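Ticket 51: Clicks in left channel, tracks 2 and 7, Dollero session
Opened by: Erdal Gündoğdu
Assigned to: Raed Harb
Status: Solved, waiting for confirmation

Problem

I am mixing the Dollero record in the studio in Trurach. When I export track 2, there are small clicks in the left channel, mostly in the quiet part before the second verse. Track 7 has the same, but less. I do not hear them when I play the session, only in the exported file. The piano was recorded by Hájek in October at another place, and his files sound clean when I open them alone.
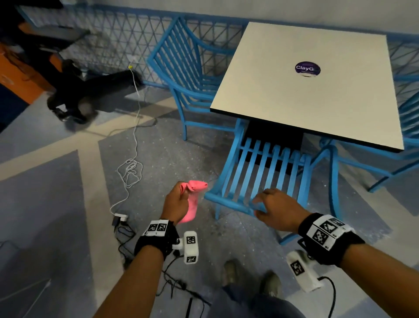
What I tried already

1. Exported again with a bigger buffer. No change.
2. Changed the headphones and the cable. No change.
3. Muted the piano. The clicks are gone.
4. Put the piano back and removed the reverb. The clicks are back.

Reply from Raed Harb, May 18, 2018

Thank you for the clear list. Please check the sample rate of the piano files against the session. Please also tell me if there are crossfades on the edits. With step 3 and 4 together I do not suspect the reverb.

Reply from Erdal

The session is 48 kHz. The piano files are 44.1 kHz, I did not notice it. There are many edits, because we put together two takes, and most of them have no crossfade. Kelley made these edits on her laptop and sent me the folder.
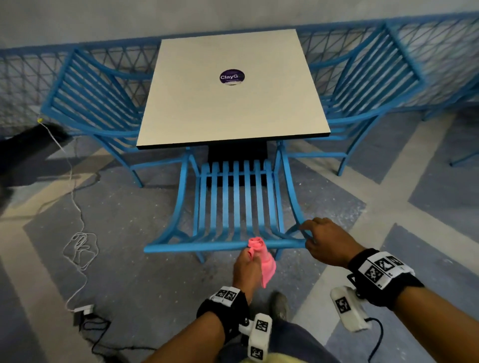 I converted one piano file by hand and exported only 30 seconds. The clicks are fewer, but I can still hear two of them, and both are exactly where an edit is.

Reply from Raed Harb

Then you have two faults at the same time. Convert all the piano files first, with the quality set to highest. After this, select all edits on the piano track and add a short crossfade. Save the session under a new name before you start.

Reply from Erdal

Done. I exported tracks 2 and 7 completely and listened at low volume and at high volume. No clicks. I will ask Kelley to listen too, and then the ticket can be closed.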